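I have bought four serving trays in my adult life and returned two of them, so when I say I've gotten picky I mean it. The first was too deep, the second had handles that pinched, the third warped in the dishwasher (my fault, I'll own that one). The fourth is the Brernura round tray in dark brown, and it's been on our big white table since February. Cremilda Medeiros, who edits this newsletter and has been extremely patient with me, asked for a proper long-term write-up instead of the two lines I gave it in the spring. So, okay, Cremilda, you asked for it!

Let me start with the color, because I went back and forth on it for a week. The shop page calls it brown. On a bright white table it looks nearly black to me most of the day, with a bit of olive in it if you look straight down. I love it. Everything you set on it shows up, and the table doesn't feel so much like a doctor's office anymore. If you wanted a warm, honey-colored brown, though, skip this one, you'll be annoyed every time you walk past.

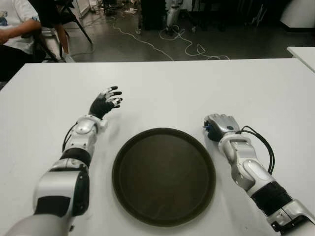 Issue 14

The finish is matte and even all over, and I was worried about that, because matte things in my house tend to get ruined. Ours has picked up a few faint scuffs. I notice them when I'm wiping it down and then I forget about them again. Crumbs do show, so if crumbs bother you, keep a cloth handy. Fingerprints are much less of an issue than they were on the shiny red one I had before (tray number two, the pincher, may it enjoy its new life at the thrift store).

The rim is the part I'd argue about. It's low, just a slight lift all the way around, and my sister thinks that's useless. Her point is that a tray should save you when you trip. My point is that I can slide a stack of napkins off it with one hand, and reach in for a cookie without banging my knuckles on a wall. We've had this conversation more than once. If you carry full glasses up and down stairs, listen to her. I carry snacks from the counter to the table, a distance of maybe twelve steps, and for that the low rim is perfect!

There are no handles either, so you pick it up by the edge with both hands. With a teapot and cups on it I do feel it in my thumbs. Light stuff, no trouble at all.

Mostly it's our snack tray, let's be real. Individually wrapped things are what it was born for: little cookie packs, granola bars, the crackers that come two to a sleeve. I toss a couple on and put the whole thing in the middle of the table and people help themselves. Blue wrappers look especially good on it, which is a silly thing to put in a review, but that dark background makes a royal blue really pop and I'm the kind of person who cares.

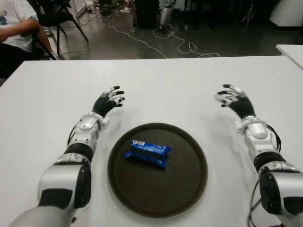
What I don't love is how packets move around when you carry it. The surface isn't grippy, and anything with a slick wrapper will drift if you tilt even a little. I cut a circle of shelf liner for it once and that worked fine, only it covered up the color I'd fussed over for a week, so out it came. Now I just walk like a grown-up.

Cleaning is warm water, a drop of soap, and a towel. The little card in the box says hand wash only and after the warping incident I obey little cards. It dries fast and I haven't had any trouble with smells, even after an unfortunate evening with a leaky jar of pickled onions.

I did compare it with the Dillotar, which a friend lent me for a couple of weeks. That's a rectangle with cut-out handles, and it's a better tray for carrying, no question. But a rectangle on a rectangular table makes me want to line things up, and then it turns into the mail tray, and then it's got coupons and batteries on it and where do the snacks go? Round trays stay snack trays in my experience. I can't explain it.

One thing to think about before you order is how much table you're giving up. Mine does a lot of jobs in one day, and there's usually something on it waiting to be opened or put away. A keyboard still in its plastic, for instance, takes up a surprising amount of room once it's lying at an angle, and a round tray leaves those odd leftover corners that nothing quite fits into.
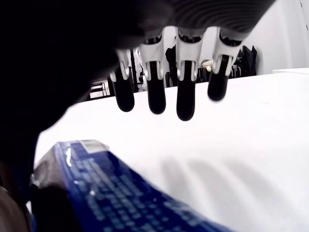
I end up shoving the tray toward the near side when I need to spread out, and it slides easily without scraping. No pads underneath, so I did check the table afterward the first few times. It was fine.

Magalhães, the shop I bought it from, shipped it in a flat box with plenty of paper and it showed up without a dent. They also carry a Novadar tray in the same shape with a taller rim, which my sister has now sent me the link to twice. I haven't tried it, so I can't tell you if it's any good. She's probably getting one for herself and then I'll have to hear about it.

Would I buy the Brernura again? Yes, in the same color, and I'd go for the same size too. Four stars out of five from me. I'm holding one back for the sliding packets, and if they ever make a version with a bit of grip to it, somebody please write in and let me know.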